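Dralar Home Sim, two months in: can it clear a table yet?
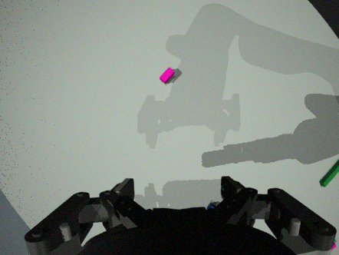
The tidy-up task in Dralar, looking down past the open gripper at the blocks.

I'll say up front that I'm not a robotics person. I fix espresso machines for a living and I have a garage, a decent gaming PC and a real hatred of picking up after my kids. So when my buddy Hollis Pruitt told me there was a simulator you could run at home and teach a robot arm to do chores in, I signed up that same night (it was a Sunday, I had laundry to avoid).

Dralar is software only. You get a virtual arm with a two-finger gripper, a work surface and a stack of ready-made jobs: tidy the table, sort by color, load a rack, fold a towel. You either drive the arm yourself with a game controller or let it practice on its own overnight. I paid 60 dollars for the home version, and setup took me one evening, most of it spent on graphics drivers.

First, what I love. The tidy-up job is so much fun! It's just little colored blocks on a pale surface, magenta and green and blue, and you have to get them all in the bin. Sounds dumb, I know, but try it with the gripper camera as your only view. The fingers take up half the picture, a block can be hiding right behind them, and the shadows of the arm go everywhere. I fumbled my first block 6 times. My daughter got it on her second try and has been unbearable ever since.

The shadows are a nice touch, by the way. You can turn them off, and the arm learns faster if you do, but then it falls apart as soon as you switch them back on. I left mine on after that. My kitchen has shadows too.

So is it any good at chores? After 200 practice rounds my arm was clearing around 40 percent of its tables. Leave it running for a week and it gets a lot better, as long as everything is a block. Swap in the mug from the extras folder and it goes for the handle, misses, and shoves the mug off the edge. Towels are hopeless. Mine mostly gets dragged in circles.

There's a guy on the user forum, Gadisa Sisay, who has a real arm hooked up to his and says blocks carry over pretty well and dishes don't. He works in a parts shop and figures sorting identical pieces into trays is doable now, and I believe him. A kitchen after dinner with four people's junk on the counter is another thing altogether.

Gripes: the manual is thin, the save button is buried two menus down (I lost a whole night of practice to that), and my PC fan sounds like a hair dryer the entire time. I'd also like more everyday stuff to grab, spoons and socks and so on. Support did write back within a day both times I asked.

Four stars as a hobby. As a way to get out of cleaning, one star, and I'm still the one picking Lego up off the rug. I'll update this if they ever fix towels.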